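**Do I need any experience to join the Mutiso Street sewing nights?**
None at all! Half of us started by hemming tea towels, and we still love a good tea towel.

**What should I bring?**
Fabric scissors if you own them, plus whatever you're working on. We have two overlockers to share and a big tin of thread in every colour you could want.

**Can I leave my project there between sessions?**
Yes - pop it in a labelled bag on the shelf. Please take it home over the August break.

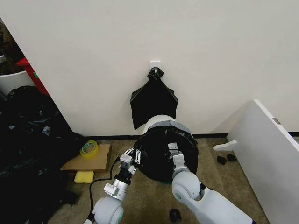 **How many people come along?**
We cap it at 16 so everyone gets a decent go at the cutting table. If it's full, email Maricel and she'll add you to the waiting list.

**Can someone help me with zips?**
Oh yes. Colleen Ouellet adores zips, invisible ones especially, and she'll happily sit with you until yours lies flat.

**Are kids welcome?**
From age 12, with an adult. They pick it up so fast!

**What happens to the scraps?**
Cotton pieces bigger than your hand go to the quilters, who made a gorgeous cot cover from our last lot.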